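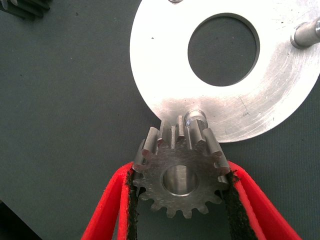
Fig. 5. Gear on its way to a peg, gripped between the pads.

5. Pads, cloth and cables

By now you've got both arms bolted down, powered and homed (section 4), and you're probably itching to run the gear job. Hold off for half an hour. Most of the dropped gears I've had on the Bevilham cell came down to something in this section, and I've had a lot of dropped gears.

You'll need: a 3 mm hex key, the pad strips from the spares drawer, rubbing alcohol, a lint-free rag, a plastic scraper, a steel rule and some hook-and-loop ties.

5.1 Checking the finger pads

The red part of each finger is the soft cover and it lasts for ages. The black grippy strip on the inside is what wears out. I get nearly 3000 picks from a set on the steel gears. The pads on the left arm usually go first on my cell, and I still don't know why.

1. Open both grippers all the way from the jog screen. With fresh pads the rule should read 68 mm between the tips.
2. Press the emergency stop. Leave it pressed until 5.2 is finished.
3. Run a fingertip down each pad from the tip to the base. A bit of grit coming off is normal. If whole clumps come away, or you can feel the red cover through the black, change the pad.
4. Look along the border where black meets red. Ragged is fine. Lifting is not fine, because a lifted corner will catch a gear tooth and roll the part sideways as the fingers close.
5. Measure the opening again with the rule. At 69 mm or more, the pads are done, however good they look.

Note: Change both pads on a gripper together. One new and one old will put the gear off center, and then you'll spend an afternoon blaming the calibration like I did.

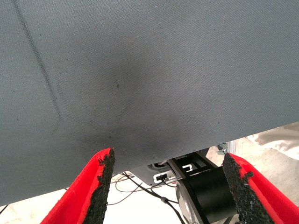 5.2 Changing the pads

1. Warm the old strip with your hand for a minute, then get the plastic scraper under it at the base end and peel toward the tip. Go slowly! The cover tears if you yank.
2. Wipe the red surface with alcohol until the rag comes away clean. Let it dry.
3. Peel the backing off the new strip and lay it on from the tip down. If you're going to be crooked, be crooked at the base, where it hardly matters.
4. Press hard along the whole length. I use the handle of the hex key as a roller.
5. Leave the fingers open for an hour before you pick anything up. Overnight is better if you can stand it.
6. Release the emergency stop, home the arm, and close the gripper on a loose gear at low force. Give the gear a gentle tug. If it slides, you've either got alcohol left under the pad or the force setting has gone back to its default (see 6.4, it does this after a firmware update).

Caution: Don't use a metal blade for step 1. The Trnka covers are thin at the tip, and a nick there turns into a split within a week.

5.3 The table cloth

I went back and forth on the cloth. The bare table was so shiny that the wrist cameras got lost in the glare, and gears skated away whenever a finger nudged them. A dark cloth fixed both problems, but it brings a couple of chores of its own.

1. Smooth the cloth from the middle outward. Gentle ripples won't hurt. Anything you could hide a pencil under needs flattening, particularly in the pick area.
2. Let the extra hang over the sides evenly. If it's all on one side, the weight drags the cloth a little every day and your plate goes with it.
3. Brush off the black crumbs from the pads. They look like tiny dark specks and they do get down into gear bores.
4. Check the overhang isn't snagged on anything behind or under the table. I once had a fold hooked over a plug, and the whole job crept toward the wall until Heather Pringle came in and asked why the robot was missing everything by a thumb's width.

5.4 Routing the camera cables

Each wrist has a camera on a green bracket, and each camera has a cable with opinions. Too tight and it pulls the plug out when the wrist rolls. Too loose and it sweeps parts off the table.

1. Check the two fasteners on the flat of each bracket. Snug with the 3 mm key, no more than that.
2. Push the plug fully home in the camera before you tie anything.
3. Jog the wrist to both ends of its roll and watch the cable the whole way. You want a lazy arc with some slack left at each end.
4. Tie the cable back to the arm well above the wrist. Don't tie it at the wrist joint itself.
5. Lower each gripper to plate height and check where the loop lands. A loop that passes over the plate is all right if it stays clear of the pegs. One that drags on the cloth should be shortened.
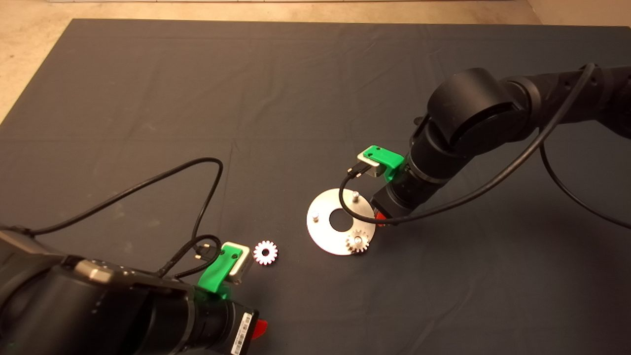

5.5 Placing the plate and gears

1. Set the Prarnstead plate on the cloth with all three pegs up, somewhere both arms can reach without stretching. You don't need a fixture. The plate is heavy enough to stay put for this job.
2. Lay the loose gears flat on the cloth beside the plate. Leave a finger's width or two between them and the rim so the grippers can get in.
3. Start with one gear already on a peg if you're only testing. It saves time and gives you something to compare the next one against.
4. Run the pick at quarter speed and stop it just before the gear reaches the peg. Get your eyes down at table level. The bore should be lined up with the peg and the gear shouldn't be twisting in the pads.
5. If it's tilted more than you like, reopen, set the gear flat again and regrip lower on the teeth.
6. When three in a row go on cleanly, bring the speed up one notch at a time.

Caution: Keep your hands off the table while either arm is live, even if only one of them is moving. The other one may be waiting its turn.

If gears still drop after all that, go to the fault table in section 9 and start with the "slips on lift" row. Folks running the older Lultport controller should read the note on grip force in 6.4 first.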